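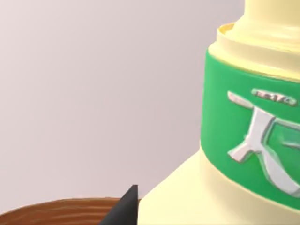

So I finally gave up coffee for January, and I have opinions! The first week was rough – headaches by ten every morning, and I was snippy with poor Orla over a parking spot, of all things. By week two I was sleeping straight through, though, and I'd stopped staring at the ceiling at 3 a.m. running through my to-do list.

What I miss most is the walk to Cronin with Malachy on Wednesday afternoons. I still go (peppermint tea, six bucks, don't get me started), but it feels a bit like going to a ballgame and sitting in the parking lot.

Will I keep it up? Maybe until my sister visits. She brings the good beans, and I'm only human.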